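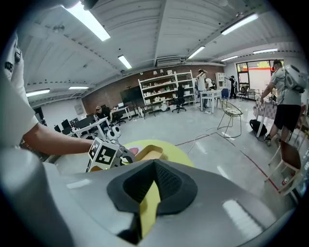

What did the grant pay for between March and August?

Mostly bread, then a mixer repair, then more bread. The longer answer takes up the rest of this report, which follows the headings in your template except where the template asked for our "scaling pathway," a phrase I have read several times and will come back to.

Summary of the period

The Brirkdale Community Bakehouse is open three mornings a week, as promised. We said we would run an evening baking class and we are running it. We said we would sell bread at a price people on the east side of town could pay without thinking hard about it, and we are doing that too, at a loss which is slightly smaller than the one we told you to expect. The wholesale side, which we described in the application with a confidence I now find touching, has one customer.

Bread

We baked 462 loaves in our best month, which was May. The worst month was August, when the bakehouse got so warm by nine in the morning that the dough did whatever it liked. We moved the start time to four, then to three. The bread improved. The bakers did not, but they were civil about it, and we have gone back to five now that the nights are cooler.

The range is down to four breads from the nine in the application. The plain white tin loaf outsells everything else put together. The seeded loaf has a small and loyal following. The rye has a smaller following which is extremely loyal and writes notes. The fourth is a soft roll we never planned on, which came out of a misread recipe card and sells out by ten. I would like to claim it under "innovation" in section five of your form, and I have.

Of the five breads we dropped, the potato loaf is the only one I miss. It took a whole bench and half a morning, and we were charging less for it than the potatoes cost. The figure was there in our own spreadsheet from the first week, in a column we had hidden to make the page print nicely.

The evening class

There have been 33 people through the class since it began, against a target of 30. I mention this early in the paragraph so that it gets read. The course is six weeks long, and most people who start it finish it. The drop-off comes in week four, which is sourdough. We have moved sourdough to week six, where people who dislike it can at least dislike it with a certificate.

Your monitoring form asks us to record the "distance traveled" by each participant. Several wrote down their bus route. I have left these answers in, partly for accuracy and partly because the bus routes are useful. They show that a good number of people are coming from the far side of the river, where the last bus leaves twenty minutes before the class ends. We now finish half an hour earlier. It took us most of the spring to notice, and we only did so thanks to a question that meant something else.

Equipment

The secondhand Cistari mixer came with a new bowl, an old motor and a manual for a different mixer. It ran well until June. The motor was then rewound by a local firm at a cost that used up the whole repairs line and a piece of the training line, which we asked you about at the time and which you kindly approved. Since then it has worked without complaint, apart from a noise on the second speed that everyone has agreed to call normal.

The oven is fine. I had prepared a much longer paragraph about the oven, as it was the item you worried about most at the interview, but it has simply heated up every day and cooled down every night. The door seal will want replacing next year. We have set the money aside in a separate line and written "do not touch" beside it, in the budget as well as on the envelope with the quote in it.

Wholesale

Our one wholesale customer is the Ndlovu cafe, on the corner by the library, which takes white tins and rolls on all three baking days and pays on time. We offered samples to seven other places. Two said the bread was excellent and that they were happy with their present supplier. One wanted it sliced. We can't slice it, at least not at any speed that would interest a sandwich shop, and a slicer was not in the budget. The remaining four ate the samples.

I don't think this part of the plan is dead, but the original target was set by someone (me) who had never tried to sell bread before eight in the morning to a person who was already busy. We would like to lower it to three wholesale customers by the end of the grant, and to spend the marketing money on a slicer. A request form is attached. The marketing money was going to be leaflets.

Flour

Podar Mill put its prices up in April and again in July. The second letter began "As a valued customer," so we knew what was coming. We looked at two cheaper flours. One made a perfectly decent loaf and could only be delivered in quantities larger than the building. The other made a gray one. We have stayed with Podar, raised the seeded and the rye by a small amount, and left the white tin where it was. The rye customers have written notes.

Underspend and overspend

Overspent: flour, repairs, electricity. Underspent: packaging, marketing, and "volunteer recognition," which covers the cake at the end of each course. We turn out to be able to make cake. The full table is in the attached sheet, with the hidden column unhidden.

Scaling pathway

We have one room, one oven and a mixer with a noise. With the slicer we could take on two more cafes without adding a morning. Beyond that we would need a fourth baking day, which means another paid shift, and the shop sales won't carry it at current prices. I can draw this as an arrow going upward if that would help with your own reporting.

Next six months

The autumn course is full and has a short waiting list. We plan to run a second one on a different evening, beginning in November, with the same finishing time and the same buses in mind. We will bring the potato loaf back for one month at its true price and see who blinks. The door seal will be ordered in January.

We would also be glad to have an answer on the slicer before the November course begins, as the supplier is holding the price for us and has started ending his emails with the word "gently."

Submitted by the project manager, Brirkdale Community Bakehouse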